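4.2 Grasp Width Estimation on Soft Packaging

The planner described in Section 3 assumes that it knows, at every control step, how far apart the two fingers are. On rigid objects this is a modest assumption. The fingers close, they stop, and the distance between them is the width of the thing. Plastic packaging has other ideas. A filled bag yields a little, then a little more, and the width at which the fingers come to rest depends on how hard the operator happened to squeeze. Our first version of the estimator, inherited from Redesska, treated every such grasp as a rigid one and reported the result with great confidence.

The trouble showed up downstream. Redesska segments a demonstration into phases by looking for plateaus in the finger width signal. With a box or a cup it finds one plateau per grasp. With bags it found between two and several, depending on the mood of the plastic, and the segmenter dutifully declared a new grasp each time. One demonstration in our set, in which a bag is picked up once and put down once, was split into more phases than the rest of its session combined. The policy trained on these labels learned to re-grip bags at regular intervals, a behavior that none of our operators had shown it.

We replaced the plateau rule with a two-part estimator, which we call Tinach. The first part tracks the finger pads in the wrist view. The pads are blue and ribbed, and a color threshold followed by a line fit is enough to place their inner edges when both are in sight. The second part is a contact state with three values (open, touching, holding) updated by a small hidden Markov model. Transitions out of holding are made expensive, so that a slow creep in width is absorbed by the state instead of ending it. Width is still logged as a continuous signal, but the segmenter no longer gets to see it.

Two failure cases deserve mention. The first is color. A blue object between or behind the pads can capture the threshold, and household rooms contain more blue than we had budgeted for. Figure 6 is typical: the packaging has navy-blue edges that run close to the pads, and the second gripper brings a blue pad of its own. We restrict the search to a region predicted from the finger geometry, which removes the background candidates and most of the packaging ones. The second failure case is gloss. Creases near the contact point throw reflections that break the line fit, and for these frames Tinach falls back on the previous estimate for up to 30 frames before marking the width as unknown. We tried 40 as well. It made no difference that we could measure, and we kept the smaller number out of tidiness.

We evaluated both versions on 242 two-handed demonstrations with bagged goods, relabeled by hand. The plateau rule produced at least one false phase boundary in 46 of them. Tinach did so in nine, all of them involving bags that were set down against the side of a box and then nudged. We are not sure the human labelers agreed with one another on those either.

The estimator runs inside the Mwakyusa logging stack and adds no step for the operator. Sessions recorded at the Inddale site before February were reprocessed from stored video, with the old labels kept for comparison and, perhaps, for humility.

Figure 6. A bag held between the pads of one gripper, with the second gripper at left and an open box behind.

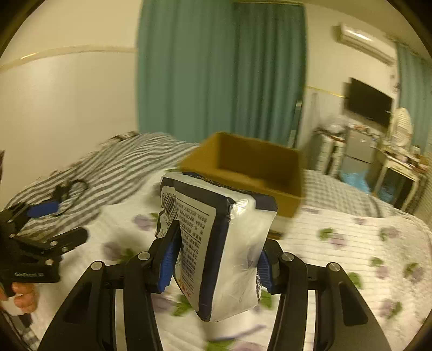 4.3 Synchronizing the Two Grippers

Each gripper keeps its own clock, and the two clocks drift apart over a session. We align them once at the start, using a tap of the fingers visible in both views, and correct the remaining offset with a linear model fitted to later contacts. Demonstrations with too few contacts for a fit are left out of training.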